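Why does a scrum have to be so squashy?

If you have ever watched rugby union with a grown-up, you will have seen sixteen very large people put their heads down and lean on each other. The grown-up probably went quiet at this point. Grown-ups often do, in case someone asks them to explain it.

A scrum is how the game starts again after a small mistake, such as dropping the ball forwards. Dropping it forwards is called a knock-on. Dropping it backwards is allowed, though your coach will still have something to say.

Each team sends in eight players, called forwards. Three go in the front row, and the one in the middle is the hooker, who hooks the ball back with a foot. The two beside the hooker are the props, and they hold things up, like the props under a leaning fence. Behind them are two locks, who spend the afternoon with their ears squeezed between other people's hips. Many of them wear tape or a padded cap. The last three are two flankers and the number eight, who wears 8. Rugby doesn't always make it that easy.

The referee calls out when to crouch, when to bind (which means grab hold properly) and when to set. Then the two packs come together, and the halfback rolls the ball into the tunnel between them.
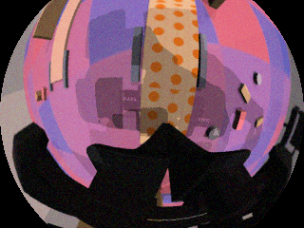
Jaruwan Jitpraphai wrote in to say that we had left out the best part, the pushing, and that her Klinhom under-10s would like it known that they are not allowed to do any. Quite right. In many junior games the scrum is smaller and nobody shoves, so the team putting the ball in generally gets it back. It's a bit like a raffle with one ticket.

In grown-up rugby they push as hard as they can. Everyone has to push straight and stay on their feet. If the whole lot falls in a heap, the referee blows the whistle, looks at the heap and decides whose fault it was. Both front rows will say it was the other one.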